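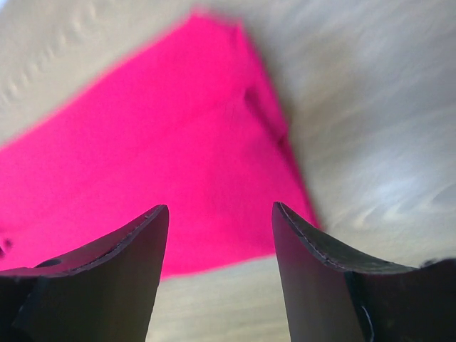

What Is Insurance? A Quick Explainer for Kids
by Yến Tăng
August 31, 2019

OK so. You've heard grown-ups say the word. Usually while holding a phone, on hold, looking tired. "I have to call the insurance." What is it?

Short version: a lot of people each put in a little money. Something bad happens to a few of them. The money goes to those few.

That's most of it. Longer version below. Grab a snack.

The bike story

Pretend town. Call it Putusham. In Putusham there are 32 kids with bikes. Every bike costs 100 dollars.

Every year, 2 of the bikes get stolen. Which ones? No idea. Could be yours. Could be your cousin's.

If your bike is gone, you need 100 dollars to get another one. That's a lot! Most kids don't have 100 dollars sitting in a sock.

So the kids make a deal. Everybody puts 10 dollars in a big jar at the start of the year, in January. 32 kids, 10 dollars each. That makes 320 dollars.

Then 2 bikes get stolen, same as always. The jar pays 100 dollars to one kid and 100 dollars to the other. Both of them get new bikes. There's 120 dollars left in the jar.

The other kids? They paid 10 dollars and got no money back. But they still have their bikes. And all year long they didn't have to worry so much.

Words you'll hear

Policy. The written deal. It says what's covered and what isn't. Usually long. Small print.

Premium. What you pay to be in the deal. In Putusham the premium is 10 dollars a year. Grown-ups often pay theirs every month.

Claim. When something bad happens and you ask for the money. "I made a claim." You have to tell the truth on it. Saying your bike was stolen when it's really in the garage is called fraud, and people get in big trouble for that.

Deductible. Tricky one. It's the part you pay yourself before the insurance pays the rest. Say the bike deal has a deductible of 23 dollars. Your bike is stolen, the new one costs 100. You pay 23, the jar pays 77. Why have one? Partly so people don't make a claim for every tiny scratch. Partly because it keeps the premium lower.

Risk. The chance of something going wrong. Riding a bike has some risk. So does owning a house, or keeping a goat.

Who holds the jar?

In real life it isn't a jar. It's an insurance company. The company collects the premiums, checks the claims and pays them. It keeps some money for its own costs, like computers and rent and the people who answer the phone.

Remember the 120 dollars left over? A company would save part of that for a bad year. Say one year 5 bikes are stolen. Now the jar needs 500 dollars and it only took in 320. Uh oh. Money saved up from before helps.

Most places have rules about this. The goverment checks that insurance companies keep enough money put away to pay what they promised.

Does everybody pay the same?

Nope. Let's go to another pretend town, Brullgate. Lots of bike theives in Brullgate. More bikes get stolen there, so the jar needs more money, so the premium is higher.

It can be different for people in the same town too. If you always lock your bike, you might pay less. New drivers usually pay more for car insurance than drivers who've been at it for years without a crash. They get into more accidents, on average.

People argue about what's fair here. Should you pay more just for living in Brullgate? You didn't steal anything. Good thing to talk about at dinner.

Kinds of insurance

Car. In lots of places you have to have it if you drive. It can pay when you hit someone else's car or hurt somebody.

Home. Fires, storms, break-ins. Renters can get a kind too, for their stuff.

Health. Helps pay for doctors and medicine. Works very differently from country to country.

Life. Sounds strange. It pays money to a family if a person dies, so they can still buy food and pay for the house.

Pet. Vet bills! They get big. A dog that eats socks can cost plenty.

Travel. Lost bags, canceled trips, getting sick far from home.

Crop. For farmers. Hail or no rain can wreck a whole year's work.

What insurance won't do

It won't stop the bad thing. A house with fire insurance can still burn. You still need the smoke alarm. Still lock the bike.

It can't bring back special things either. If your grandma's drawing gets ruined, money doesn't make a new one.

And it won't pay for everything. Flood damage is a big one. Plenty of home policies leave it out and you have to get it seperately. So somebody has to read that small print.

You also can't wait for the bad thing and then sign up. If kids only put 10 dollars in after their bike was gone, the jar would be empty by lunchtime.

Is it old?

Yes, very. Long ago, merchants sent goods over the sea in ships. Ships sank. So merchants found ways to share the loss, so one storm wouldn't leave one person with nothing. Fire insurance for houses came later, once big cities had big fires.

Questions kids sent in

Can I insure my toys?
They might be covered already, under your family's home or renters policy. Ask at home. With the deductible, one lost toy usually isn't worth a claim.

If nothing bad happens do we get our money back?
Mostly no. It went to people who needed it, plus the company's costs. Some kinds give a bit back. Not many.

What's the person called who figures out the prices?
An actuary. AK-choo-air-ee. Lots of math. They look at what happened in past years and work out what will probably happen next.

Try it

Get some friends and a bag of dried beans. Everybody starts with 10 beans. Each round, roll a die for each player. Roll a 1 and you lose 6 beans. Play a few rounds with no insurance.

Then start over. This time everybody puts 1 bean in a bowl before each round, and the bowl pays for the losses if it can. See who's still in at the end. Then try it with 2 beans. Does the bowl ever run out?

Thanks to Benedito Rezende for checking my math. Next time: what banks do with your money. It's not in a drawer.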